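부엌 조리대에서 가려낸 집게 손

로봇 팔의 사양표에는 가반하중과 반복 정밀도가 적혀 있다. 천으로 만든 레몬을 어떻게 집는지는 적혀 있지 않다. 소형 조작 장비를 시험하는 업체 히스트콤(Histcombe)의 연구진은 지난 7월 내내 그 빈칸을 채우는 일을 했다. 비교 대상은 그리퍼 4종이었다. 스쿠텔(Skutel)의 평행 집게 두 가지와 셰지(Shezi)의 연질 손가락, 그리고 키스덴(Kisden)이 내놓은 교체형 손끝이다.

시험장은 부엌이다. 책임자인 딤프나 코리건은 처음에 알루미늄 프로파일로 짠 표준 작업대를 쓰려고 했다. 예비 시험을 해 보니 네 제품의 점수가 거의 같게 나왔다. 물건 사이 간격이 넓고 바닥이 고르면 어떤 손을 달아도 잘 집는다는 뜻이었다. 그래서 물건이 서로 붙어 있고 높이가 제각각인 조리대로 옮겼다.

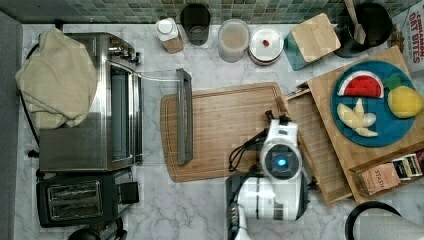
도마 위로 뻗은 흰색 로봇 팔. 오른쪽 파란 접시에 천으로 만든 수박과 레몬, 바나나가 놓여 있다.

과제는 단순하다. 천 과일을 접시에서 들어 정해진 자리에 내려놓고, 다시 접시로 돌려놓는다. 한 조합당 반복 횟수를 정해 두고 그리퍼와 제어기, 카메라 위치를 바꿔 가며 돌렸다. 7월 한 달 동안 기록한 집기 동작은 약 2000회다.

천 과일은 눌리는 물건이라 판정이 까다롭다. 집게가 닫혔다는 신호가 와도 물건이 들렸다고 볼 수 없다. 제어를 맡은 에바리스토 타피아는 모터 전류만으로 성공 여부를 가리려다 이틀 만에 포기했다. 솜이 눌리는 동안 전류가 천천히 올라가서 빈손일 때와 구분되는 지점이 과일마다 달랐다. 결국 손목을 조금 들어 올린 뒤 카메라로 한 번 더 확인하는 절차를 넣었다. 동작 한 번에 걸리는 시간은 늘었지만 오판은 크게 줄었다고 한다.

스쿠텔의 평행 집게는 모양이 둥근 과일에서 안정적이었다. 손가락 안쪽 고무가 천을 잘 물었고, 놓을 때 달라붙는 일도 드물었다. 문제는 수박 조각이었다. 쐐기 모양이라 위쪽을 잡으면 돌아가고 아래쪽을 잡으려면 손끝이 접시에 닿는다. 셰지의 연질 손가락은 접시에 닿아도 휘어지며 넘어갔다. 그 대신 내려놓는 위치가 매번 조금씩 달랐다. 소치틀 트루히요는 이 오차를 따로 재서 정리했는데, 조합별로 편차가 가장 컸던 22번과 23번 시험이 모두 연질 손가락을 쓴 경우였다.

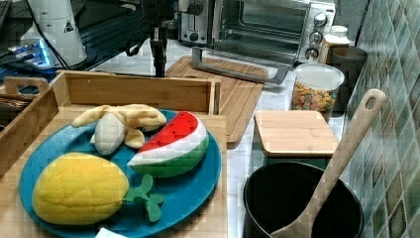
카메라 위치도 결과를 바꿨다. 위에서 내려다보는 카메라는 물건의 배치를 읽는 데 유리하고 높이를 읽는 데 약하다. 옆에서 비스듬히 보는 카메라는 반대다. 팔이 앞을 가리는 순간도 생긴다. 연구진은 두 시점을 함께 쓰는 구성을 기본으로 삼았고, 한쪽이 가려지면 제어기가 마지막으로 본 위치를 잠시 유지하게 했다. 유지 시간을 길게 잡으면 이미 굴러간 과일의 자리로 손이 내려갔다. 짧게 잡으면 팔이 자꾸 멈췄다. 적당한 값은 그리퍼마다 달랐다.

키스덴의 교체형 손끝은 평가가 갈렸다. 물건에 맞춰 끝을 바꿔 끼울 수 있어 점수만 보면 가장 고르다. 그러나 바꿀 때마다 영점을 다시 잡아야 한다. 시험 운영을 맡은 마카리오 비야로보스는 하루 작업 시간에서 보정이 차지하는 몫을 보고서 앞쪽에 적었다. "성공률 표만 보고 사면 이 시간은 안 보입니다. 우리도 첫 주에는 계산에 넣지 않았어요."

구매를 검토하는 쪽의 시선은 또 다르다. 급식 설비 업체에서 자문하는 몬세라트 솔랄파는 세척 문제를 먼저 물었다. 연질 손가락의 주름 사이를 어떻게 닦는지, 고무 패드는 얼마 만에 갈아야 하는지에 대한 답은 이번 시험에 들어 있지 않다. 코리건도 그 점을 인정했다. 마른 천으로 만든 과일로는 알 수 없는 항목이다.

히스트콤은 종합 순위를 매기지 않기로 했다. 보고서에는 물건의 모양별 성공률과 내려놓기 오차, 보정에 든 시간이 따로 실린다. 다음 시험에서는 같은 조리대에 손잡이가 달린 물건을 올린다. 타피아는 그 전에 전류 판정 코드를 다시 써 볼 생각이다.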